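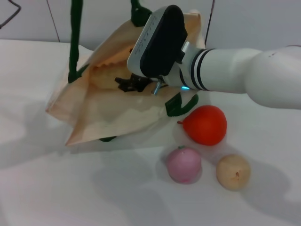

요즘 저녁마다 종이봉투랑 씨름하고 있다. 장난감 과일 몇 개를 봉투에 넣었다 뺐다 하는 로봇팔 한 대를 맡은 지 두 달째인데, 팔 자체보다 봉투 입구 때문에 한숨 쉬는 시간이 훨씬 길다 ㅋㅋ

우리 작업 이름은 Hedex다. 왜 Hedex인지는 나도 모른다. 내가 들어왔을 때 이미 폴더 이름이 그랬고, 바꾸면 경로가 다 깨진다고 해서 그냥 쓴다.

지난주 내내 붙잡고 있던 문제는 손가락이 봉투 안쪽 주름에 걸리는 거였다. 들어갈 때는 멀쩡하다. 그런데 나올 때 톱니 모양으로 잘린 입구 끝이 손가락에 걸려서 봉투가 통째로 딸려 올라온다. 처음엔 당연히 그리퍼 벌어지는 폭이 문제인 줄 알고 설정값만 이틀을 만졌다. 폭을 줄이면 과일을 못 잡고, 늘리면 봉투를 벌리다 못해 찢어 먹고... 결국 범인은 폭이 아니라 원점이었다. 손목 쪽이 아주 조금 돌아가 있었던 거다. 눈으로는 진짜 모른다. 자를 대 보고 나서야 2mm쯤 밀려 있는 걸 알았다.

그래서 순서를 아예 정해 버렸다. 전원 올리고 손목 쪽 표시등이 청록색으로 들어올 때까지 손 안 대기. 그다음 홈 위치로 보내고, 빈 손으로 봉투 위까지만 천천히 내려 보기. 여기서 어긋나면 그날은 보정부터 다시 한다. 귀찮다고 건너뛰면 꼭 밤 열 시쯤에 후회한다. (세 번 당했다.)

손가락 청소도 생각보다 중요했다. 검은 손가락에 종이 가루가 은근히 붙는데, 이게 쌓이면 매끈한 빨간 과일이 쭉 미끄러진다. 표면이 무광인 분홍색 쪽은 그럭저럭 잡히니까 나는 한동안 과일 탓을 했다. 지금은 200회마다 한 번씩 보풀 없는 천으로 닦는다. 알코올은 아주 조금만 묻힌다. 흥건하게 적셨다가 마를 때까지 멍하니 앉아 있었던 적이 있어서!

케이블도 다시 정리했다. 전에는 팔이 봉투 쪽으로 길게 뻗을 때마다 선이 당겨져서 조마조마했는데, 벽 쪽으로 돌리고 여유를 좀 줬더니 마음이 편하다. 선을 묶을 때는 팔을 제일 멀리 뻗은 자세로 세워 두고 묶을 것. 접은 자세에서 예쁘게 묶어 놓으면 다시 풀게 된다. 나사는 손목 둘레만 확인했고, 하나가 살짝 헐거워서 조였다. 원점이 밀린 게 이 나사 때문인지는 아직 모르겠다.

참, 봉투. 초록색 손잡이 달린 종이봉투를 Flinditz에서 묶음으로 샀다. 한 장짜리로 계속 버티다가 주름이 너무 심해져서 새 걸로 갈았더니 이번엔 또 너무 빳빳해서 입구가 저절로 오므라든다. 새 봉투는 손으로 몇 번 구겼다 펴서 쓰는 게 낫다. 택배비까지 3,780원이었으니 아까워할 것도 없는데, 나는 왜 그렇게 한 장을 아껴 썼을까.

손잡이도 은근히 변수다. 옆으로 눕혀 놓으면 긴 손잡이가 제멋대로 서서 그리퍼 지나갈 길로 넘어온다. 테이프로 붙일까 하다가 그러면 연습이 너무 쉬워질 것 같아서 일단 그냥 뒀다. 이 부분은 의견이 갈린다. 의견 있으신 분은 댓글 좀 남겨 주세요.

보정 다시 하고 어제 저녁에 돌린 건 연속 16번까지 봉투가 안 딸려 왔다. 17번째에서 바로 딸려 올라왔지만 ㅠㅠ 그래도 전에는 다섯 번을 못 넘겼으니까 나는 기분이 꽤 좋았다. 다음에는 손가락 끝 고무를 바꿔 볼 생각이다. 주문은 넣어 놨고, 오면 또 쓰겠다.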